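Home | Forums | Integration | Standards and Safety | Log in

Written shelf rules for picking cells - does anyone follow them?

tinplate_jo
Our customer wants a "good practice sheet" for the table where the arm picks groceries. Their draft runs to 11 rules. Rule 1 says every item must stand upright, label facing the arm, before a run is allowed to start. I think this is daft. Has anyone got a version that survived contact with a real shop?

mbrandreth
We had one from Onedix. The upright rule was in there too, and it made our logs look lovely. Then the first shop trial went badly and people acted surprised. I'd strike it out.

Ka-ming Tsang
I'd keep it, for commissioning only. If you change the gripper and the layout on the same day you can't tell which one caused the misses. Fix the layout, do 200 picks, then mess it up on purpose. Ostberg's template splits it that way and I've had no trouble with it.

tinplate_jo
Fine in theory, but the customer's sheet doesn't split anything. It's one layout for ever. This is the sort of table I'd want the rules to allow:

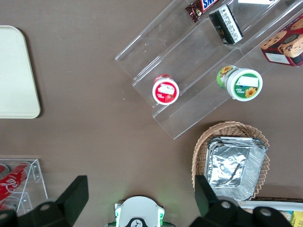
Tiered stand, sunflower-lid tub on its side, foil trays in the basket.

Under rule 1 that tub stops the job until a person comes over and stands it up. So what is the arm for?

wexcombe
Devil's advocate - clear acrylic is a bigger worry to me than the tub. Does the sheet say anything about see-through fixtures? Waton's guidance gave them one line, "avoid where possible", and then the sales people put them in every demo.

tinplate_jo
Not a word. It does have a whole paragraph on label direction.

mbrandreth
Says it all. Somebody wrote down what was easy to check.

Ka-ming Tsang
Bit unfair. Easy to check is half of what makes a rule useful. I've seen sheets of up to 5 pages that no operator had opened. I'd still add wexcombe's point, and one about keeping fixtures clear of the wrist, not only the fingers.

wexcombe
Agreed on the wrist. Not convinced about the 200 picks. Where does that number come from?

Ka-ming Tsang
Habit, mostly. Ko asked us for 1098 once and couldn't explain theirs either.

tinplate_jo
I'll send them two sheets, one for setting up and one for normal running, and see what comes back. Expecting a fight over rule 1.

We use cookies to keep you logged in. Accept | Settings
Contact us | Forum rules | Copyright 2022 | Back to top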